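Gromimero Press opens chapbook contest to first-time poets

13/07/2025

Gromimero Press, the small poetry publisher based in Samuel, has opened its yearly chapbook contest and changed who can enter. The contest is now limited to poets who have not yet published a book or chapbook of their own. In earlier years it was open to anyone writing in English.

The winning manuscript will be printed in an edition of 300 copies under the press's Sternulell imprint, which until now has only put out translations. The winner also receives 40 author copies and a reading at the press's storefront in Samuel. There is no cash prize this year. The press said the money that used to go to the prize will pay for printing and for a second round of copyediting.

Last year's contest drew 1,307 manuscripts, the most the press has handled. Many came from writers with several titles already in print, and the readers told the press that debut work was getting lost in the pile.

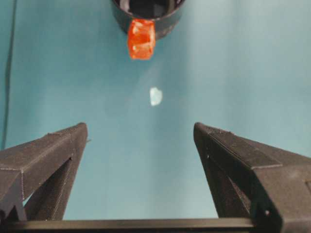
Four of the last five winners had published at least one full-length book before they entered. "We were proud to publish every one of those books," the press said in its announcement. "But the contest was set up to find new writers, and it had stopped doing that."

Poets who have appeared in magazines, anthologies or online journals can still enter. So can those who have made their own small pamphlets, as long as the pamphlets were never sold through a store or assigned an ISBN. Translators who have published other people's poems in book form count as first-time poets if they have no collection of their own.

The entry fee has dropped to $5. Anyone who can't pay it may ask for a waiver on the entry form, with no proof of income required. Entries go through the online form only, and the press will not take manuscripts by mail or at the storefront counter.

Manuscripts will be read without names attached. Poets should leave their names off the title page, out of the file name and out of the headers. An acknowledgments page may be uploaded as a separate file, and readers won't see it until a winner has been picked. Poems that name the author in the text are fine, though the press asks that entrants not include a dedication at this stage.

The deadline is the first of December, at midnight local time in Samuel. Finalists will be told by email before the public list goes up.

The press has also dropped its old page limit, which was a frequent cause of disqualified entries – long-lined poems often ran over when they were moved into the required template. The new guidelines ask for a manuscript that would "sit comfortably in a stapled book" and leave the rest to the poet. Prose poems are welcome. So are sequences and single long poems. Work in more than one language is allowed if most of the manuscript is in English.

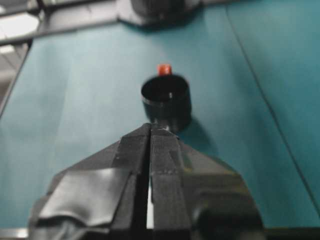 Nulis to publish finalists

Poems by the contest finalists will appear in a special issue of Nulis, the online poetry magazine that shares an office with the press. Each finalist will be asked for a small group of poems from the manuscript. The magazine takes first online rights only, and poets keep everything else, including the right to send the full manuscript to other publishers.

Nulis has run finalist poems before, but they were mixed in with regular submissions and were not marked as contest work. The special issue will have its own table of contents and a short note from each poet on how the manuscript came together. Audio recordings are optional.

Regular submissions to Nulis will close while the issue is being put together and reopen once it is out. Work already in the queue will still be read. The magazine asks poets who have been waiting on an answer not to withdraw and resubmit – doing so moves the poems to the back of the line.

The press's backlist is not affected by the changes. Earlier contest winners remain in print and can be ordered from the Gromimero website or bought at the storefront. The Sternulell translation series will continue alongside the new debut chapbooks, with the two lines told apart by a mark on the spine.

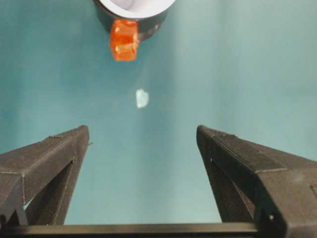

Can I enter a manuscript that I have also sent to other publishers?

Simultaneous submissions are allowed. Withdraw your entry through the online form as soon as the manuscript is accepted somewhere else. The fee is not refunded, but you may enter a different manuscript before the deadline without paying again, provided the first acceptance was for single poems and not for a book or chapbook.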